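Memoria de la visita a la jornada de puertas abiertas de Wornuver
Asignatura de Automatización y Sociedad, segundo curso
Grupo 4

1. Por qué elegimos esta visita

El trabajo del trimestre pedía salir del aula y ver de cerca una tecnología sobre la que ya hubiéramos leído. Teníamos dos opciones: la planta embotelladora de Otano, que otros compañeros ya visitaron en junio, o la jornada de puertas abiertas de Wornuver, un laboratorio que trabaja en manipulación robótica para el hogar. Elegimos la segunda casi por unanimidad. En clase habíamos dedicado tres semanas a los brazos industriales, que repiten el mismo gesto en una celda cerrada, y queríamos ver qué pasa cuando el robot tiene que entrar en una cocina normal, con sus trapos, sus cacharros y sus bolsas.

La visita fue el martes 8 de octubre, en turno de mañana. Llegamos con los cuestionarios preparados y volvimos con el doble de preguntas.

2. Cómo se organizó la jornada

El recorrido tenía dos partes. Primero, una charla en la sala de abajo, con diapositivas y una mesa llena de pinzas de generaciones anteriores que se podían coger y desmontar (¡esto nos encantó!). Después, la demostración de trabajo real en una cocina, que era lo que todos esperábamos.

En la charla explicaron el problema de fondo. Un programa que aprende a mover una pinza necesita ver muchísimos ejemplos de cómo lo hace una persona, y grabarlos manejando un robot a distancia es lento y caro. La alternativa que usan en Wornuver consiste en quitar el robot de en medio: la persona lleva las pinzas en las manos, hace la tarea a su ritmo y la cámara montada en la propia herramienta registra lo que la pinza tiene delante. Luego esos datos sirven para entrenar un brazo que lleve una pinza equivalente.

La colección que nos presentaron, llamada Bosell, suma por ahora 2.102 grabaciones, de las cuales 1.316 son de cocina. El resto se reparte entre lavandería, escritorio y baño. Nos dijeron que descartan casi 300 al revisarlas, normalmente por problemas de sincronización entre las dos manos, y que esas no entran en la cuenta anterior.

3. Lo que pudimos probar

En la mesa de las pinzas hicimos un ejercicio sencillo: pasar un calcetín de una caja a otra sin tocarlo con los dedos. Parece una tontería y no lo es. El primer intento de casi todos fue apretar demasiado pronto y cerrar en el aire, porque uno calcula la distancia como si la mano terminara en la mano y no quince centímetros más allá. Al cabo de unos minutos el cuerpo se acostumbra – es una sensación rarísima, como escribir con la izquierda y que de repente te salga bien una letra.

También comparamos la pinza actual con una más antigua, de puntas lisas. Con la antigua, el calcetín resbalaba si lo cogíamos por una sola capa de tela. Apuntamos esto en el cuaderno porque enlaza directamente con el tema 5 (fricción y superficie de contacto), y nos pareció la mejor explicación posible de un apartado que en el libro ocupa media página y una fórmula.

4. La demostración en la cocina

Aquí fue donde más disfrutamos. La persona que hacía la demostración trabajaba con dos pinzas, una en cada mano, y se encargaba de materiales blandos: bolsas de plástico, paños y telas. Son justo los objetos que peor se le dan a un robot. Una taza tiene siempre la misma forma, pero una bolsa arrugada cambia cada vez que se toca, y el programa no puede apoyarse en un modelo fijo de ella. 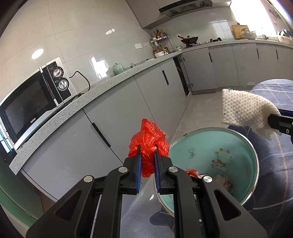 Nos fijamos sobre todo en el reparto de papeles entre las dos manos. Cuando hablamos de robots de dos brazos en clase, solíamos imaginar dos brazos haciendo lo mismo en espejo. Viendo a alguien trabajar con una bolsa roja en una pinza y un paño blanco en la otra se entiende que cada lado tiene su propio problema, con un material que se comporta de otra manera, y que hay que atender a los dos.

La segunda cosa que nos llamó la atención fue el entorno. Era una cocina con su microondas, sus botes de condimentos y su wok en el fogón, y los azulejos blancos devolvían el reflejo de las luces del techo. Preguntamos si los brillos molestaban y la respuesta fue que sí, pero que conviene tenerlos en los datos: un sistema entrenado solo con fondos lisos y luz perfecta se pierde en cuanto sale del laboratorio.

5. Relación con la asignatura

Para preparar la memoria leímos el texto de Steinarsdóttir que está en la bibliografía del curso, sobre el trabajo humano que hay detrás de los sistemas automáticos. Antes de la visita nos había parecido bastante abstracto. Después lo releímos y ya teníamos una persona y unos gestos concretos en los que pensar. La habilidad que algún día mostrará el robot sale de una destreza manual que alguien aporta primero, y creemos que esto debería contarse más cuando se presentan estas máquinas.

Nos quedó pendiente una cuestión que discutimos en el autobús de vuelta y en la que el grupo no se puso de acuerdo: si quien graba las tareas debería figurar de algún modo en los resultados. Unos opinan que sí, igual que figura quien programa. Otros creen que sería difícil de aplicar con tantas grabaciones.

6. Valoración y propuestas

La visita nos pareció estupenda y la recomendamos para el curso que viene. Como mejoras, pediríamos más tiempo en la mesa de pinzas (se hizo cortísimo) y ver algún brazo ejecutando una tarea aprendida, porque esa parte del proceso solo la vimos en diapositivas.

Para la segunda entrega queremos construir una pinza sencilla de dos dedos con piezas impresas y probar tres recubrimientos distintos con tela, papel y plástico fino. El taller ya nos ha reservado hueco en la impresora y estamos decidiendo el grosor de las estrías.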